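Review: The Grirnard Two-Arm Tabletop Kit, Laundry Edition
Filed under Home Machines

I have a drawer of socks and ties that has not been in order since I bought the dresser. So when the Majimbun showroom offered me an afternoon with a Grirnard kit and its new small-textiles software, I went with an open mind and a bag of my own neckwear. The kit lists at $3,488. My dresser was a good deal less.

What you get for the money is a pair of arms, the rails to bolt them to, a power brick the weight of a cantaloupe, and a license for the software that runs out in a year. Renewal is $1,599. I asked whether the arms still move after that and was told they do, "but not as thoughtfully."

Setup is better than I feared. The manual has real sentences in it, the bolts are all the same size, and calibration takes eight minutes if you don't bump the table. I bumped the table. Bring your own long screwdriver, as the one in the box can't get at the back screws.

Then there is the job itself, putting small rolled things into small square holes, a chore I would rank just above matching container lids. 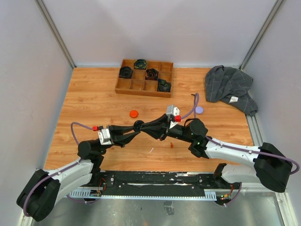
Photo: Majimbun showroom / Home Machines

Four compartments filled out of twelve is a fair picture of how the thing thinks. It doesn't start in a corner and work along, as my mother would. I found this maddening for the first ten minutes and strangely restful after that.

Picking up is the strong suit. The fingers are patient with soft things, and I never saw one snag a thread. Letting go is weaker. A roll that leaves the gripper tight may loosen on its way into the tray, and the software has no opinion on neatness once the item is over the hole. Flat cloth is harder still. I gave it a dress shirt, and what it gave back I would call a nest.

For comparison, the Mavunden single-arm costs $3,398 and comes with a nicer stand, but one hand is one hand. It pushed my socks around the table like a cat. If you are choosing between the two, find the extra ninety dollars.

Noise: a low whine, fine with the door shut. Footprint: most of a desk, plus whatever you were keeping on the desk. Support: Zemon handles it, by email, and answered me the same evening.

Can it do the chore? Slowly, with the right chore, and with a person nearby who could have done it already. I'd give it three stars out of five for the hardware and two for the software. The drawer at home is still as it was, and I've priced a wooden divider for it.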